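Desk organizer keeps sliding and marking the desktop – how do I stop it?

Posted in Home & Workshop, Friday

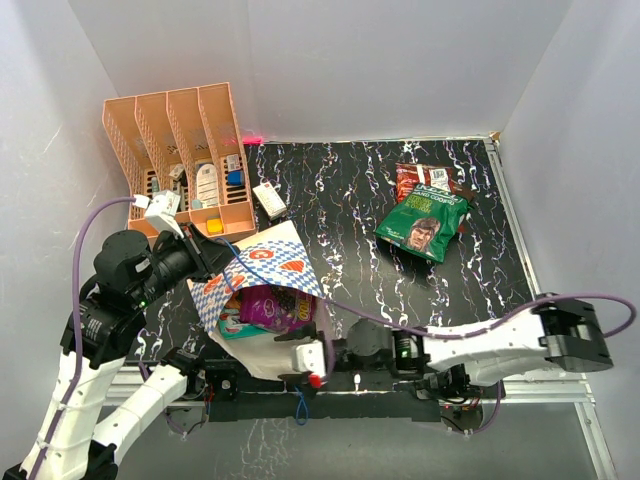 So I moved all my small stuff (batteries, fuses, spare keys, the usual junk) out of a drawer and into one of those plastic organizers with upright compartments. Great for finding things. Problem is it walks. Every time I grab something out of it the whole thing shifts a bit, and by the end of the week it's nearly off the back of the desk.

Worse, it leaves marks. Dull little arcs on the finish. The desktop is a shiny one with a printed pattern, bought secondhand, no clue what the coating is. I tried those clear stick-on dots from the hardware store, the Fontes ones, and they came off in two days and left glue behind. Now I have arcs AND glue.

Don't want to screw it down. Don't really want a big rubber mat either, had one on my last desk and it turned the finish yellow underneath. Renting, but the desk is mine so no landlord issue.

Any ideas? Also how do I get the glue off without making it worse.

Thanks in advance, typing this on my lunch break so sorry if I missed something

– Badberg

fesusach

Shelf liner. The bumpy woven kind, not the flat sticky kind. Cut it a little smaller than the bottom so it doesn't show. Done. Cost me 4 dollars for a roll and I still have most of it.

gekarell40

Couple of things here.

Glue first. Don't scrape it. Warm water and dish soap on a cloth, lay it on the spot and leave it for a few minutes, then roll the glue off with your thumb. If that does nothing try a tiny bit of cooking oil, same deal, then wash the oil off with more soap. Stay away from nail polish remover and anything that smells like it, that stuff can eat a printed finish right through. I ruined a side table that way. Whatever you use, test it in a back corner first and let it dry before you decide it's fine.

The arcs – could be scratches, could just be plastic that rubbed off onto the desk. Wipe one with a damp melamine sponge, very lightly. If it fades its plastic and you're in luck. If the shine goes dull, stop right away, those sponges are basically fine sandpaper. Real scratches in a shiny coating you mostly have to live with. Car polish hides them a bit on some finishes, not all.

Now the sliding. Felt pads are the usual advice and they'll stop the scratching but they make it slide MORE. Learned that one with a lamp. What you want is something grippy that isn't rubber, because a lot of rubber has stuff in it that stains, which is probly what happened with your old mat. Silicone is usually safer. I cut up a cheap silicone baking sheet, put one square under each corner, no glue at all. Lift it once a month and wipe under there, dust kills the grip.

Also put the heavy stuff low down and toward the back. If all your batteries are in the front it tips forward when you reach in, and that's half your walking right there. Took me way too long to figure out.

How old were the dots? If they'd been in the store a while the adhesive might of been dead already. I wouldn't write them off, but you do have to clean the plastic with rubbing alcohol before you stick them on and then leave it alone overnight.

user3062

had the same thing, just pushed mine up against the wall. cant slide if theres no where to go

Badberg

Soap and the oil got the glue off, thank you!! Arcs are half gone with the sponge, leaving the rest. Trying the liner first as it's cheaper and there's a roll in the kitchen. Bought it in March for the cupboards and never got to it. Will try the baking sheet if it still moves.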